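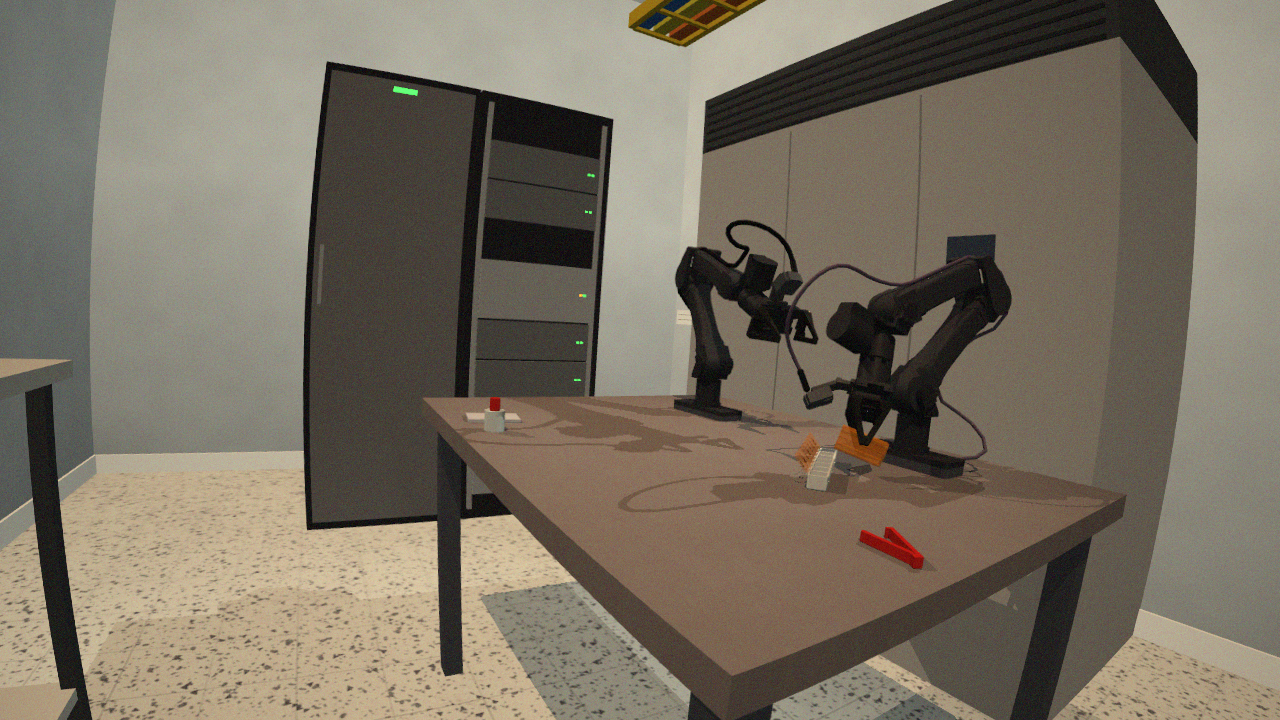 4.3 Does the planner's success signal mean anything?

The headline number in most simulated benchmarks is a success rate, and a success rate is only as good as the check that produces it. We began this part of the study because two planners, Kutov and Brerkico, were giving nearly the same score on our bimanual tasks while behaving very differently when we watched the replays. The check in both cases was the one shipped with the Gonatik task suite, which tests whether a gripper is in contact with the target and whether the target has moved from its starting pose. Figure 4 shows why we distrust it. The right gripper is closed around the flat orange object, the object is tilted, and one of its edge lifts off the tabletop. Under the shipped check this state counts as a grasp. It says very little about whether the object could be carried to the ridged block beside it, let alone set down there in a useful orientation.

Figure 4. Simulated two-arm workcell. The right gripper is closed on the tilted orange object, next to the striped block; the left gripper is open above the table.

We therefore scored all 1,456 rollouts a second time with a stricter test. The object had to be clear of every other body for the whole of a fixed holding period, and its angle relative to the gripper had to stay within a narrow band over the same period. Neither condition is clever. Both can be computed from the logs that the suite already writes, and we are puzzled that they are not the default.

Of the rollouts that passed the shipped check, 772 also passed ours. The remainder fell into a small number of familiar patterns. The most common was the pinch at one end, where the fingers close well away from the centre of mass and the far side of the object stays on the table. A less common one was the drag, in which the arm moves off along its planned path and the object slides along underneath. Both patterns satisfy a contact test, and both change the pose of the object, so the shipped check has no way of telling them from a proper lift.

It could be argued that this is a quarrel about thresholds, and that any fixed threshold will misjudge some cases. We accept that in part. Our holding period was chosen by looking at replays, and a reader who prefers a shorter one will recover more successes. What does not go away is the effect on ranking. With the shipped check, Kutov and Brerkico are hard to separate. With ours, Brerkico is clearly behind on thin objects and level on thick ones. A benchmark that hides a difference of this kind should not be used to claim that two planners perform equally well, and earlier versions of our own internal reports made that claim.

We also looked at the simulator. Contact between a finger and a thin, flat part depends heavily on solver settings, and a grasp that holds at one time step can slip at another. We reran 132 of the accepted rollouts with the solver step halved and everything else unchanged, including the random seeds. Several changed outcome in each direction. We draw no general conclusion from so small a set, but it does make us doubtful about results quoted to a tenth of a per cent.

The perception module, Güler, deserves a separate word. In all the runs above, the planners were given object poses straight from the simulator. When poses came from Güler instead, both planners did worse under both checks, as one would expect. Less expected was that the shipped check was more forgiving of pose error than ours: a misplaced approach often ended in a one-sided pinch, which it accepted. Anyone tuning a perception module against that signal would be rewarded for errors that merely happen to end in contact. We made this mistake ourselves during early tuning and had to discard the resulting weights.

None of this shows that the planners are poor. Kutov in particular handles the coordination of the two arms better than we thought it would, and its replanning is quick enough that we stopped logging it as a separate cost. Our complaint is with the measurement. The results in Section 5 use the stricter test throughout, with the shipped check given in brackets for comparison with earlier work. We have not tried either planner on physical arms, and the reader should treat every figure in that section as a statement about simulated contact.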